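Card sorting demo at the Daltent open day 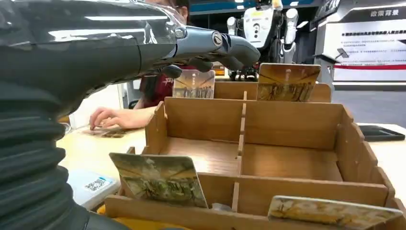
Prudusdale, May

wudbox2
Went to the open day on Sunday. The robot hand over the wooden organizer was the one I stayed longest at. The cards are picture cards with rounded corners, and the box has compartments for them. The person at the table keeps a small stack by hand. Anyone else see it?

laryea_fan
Saw it in the afternoon. I waited through 2 full rounds. It dropped one card outside the box and the person put it back on the stack.

gridlock60
It's slow. I can sort 60 cards in the time it takes to do a few. Don't see who would buy that.

wudbox2
Speed wasn't the point of the demo. Picking up a thin card with fingers like that is hard. A suction cup would be easier but then you can't use it for much else.

gridlock60
Then use the suction cup. A shop that sorts cards only needs to sort cards.

tess_bench
I run a parts room and I'm with wudbox2. We have 300 bins and no two things in them are the same shape. I'd take slow if it could handle all of it.

laryea_fan
Did anyone see the white humanoid behind the table do anything? I left before the Wudside talk.

tess_bench
Not while I was there. I'd left by 2.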